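The woman who looks after Tarkham's corner of the internet does so from a converted dairy with one radiator. She has agreed to talk on condition that I leave out her name, which she says would only bring more post.

Tarkham runs a country-code domain registry under contract, and for most of its life the arguments it settled were over florists. Then, in December, a ministry asked it to switch off 89 addresses belonging to a news group, Vuvetitz, within 48 hours.

"It was a very polite letter," she says. "It had a crest on it. It didn't have a court order, so I wrote back asking for one, also politely."

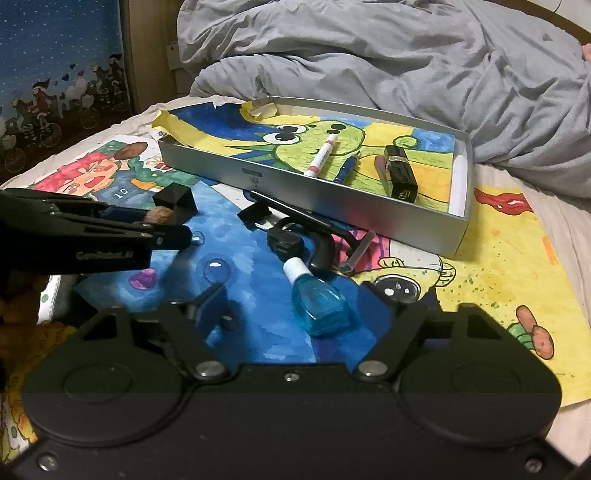 The reply took 29 days. In the meantime Venier, the company that sells most of the names, removed two of the addresses on its own initiative and put them back the next morning.

"They called it a technical fault. I've worked with computers a long time and I've never met a fault that reads the papers."

Does she see herself as a defender of free speech? She looks pained. "I keep a list. If a judge tells me to cross something off the list, I'll cross it off - I might grumble."

Radulović, the law firm acting for Vuvetitz, wants the rules written down before the contract comes up for renewal. She would like that too, and has sent the ministry a draft. It has thanked her for her interest.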